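Drip watering with old bottles, does it work?
Balcony and Pots > Watering

stitalo_gran
Posted Thursday, 7:40
Good morning to all. In November I go away for 9 days and my peppers stay inside, near the window. I read that a bottle turned upside down in the soil can water them. Is it true for a 50 cm box?

Jardine
It is true, but one bottle is too little for such a box. I use two, each 600 ml.

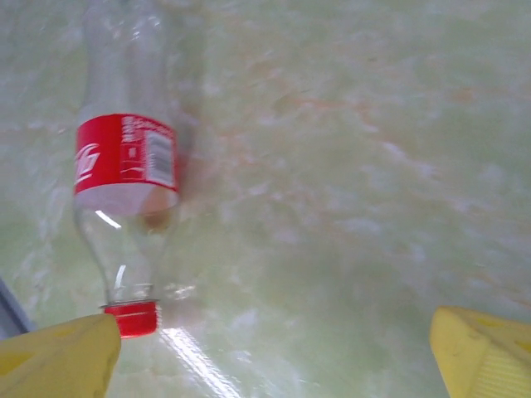

Peppers drink slowly when the light is weak, so I would give less water than in summer. Make one small hole in the cap with a hot needle. A clear bottle like this one, with a red screw cap, is good because you see the water level through the wall. I would take the label off first.

sosance_b
I do not agree with Jardine. With me the hole was blocked by soil after one night. A cotton string from a bucket is safer.

Jardine
Did you put sand under the cap? Without sand mine was blocked also.

sosance_b
No sand. But string needs no sand :)

stitalo_gran
Thank you both. I will test one box with each this weekend.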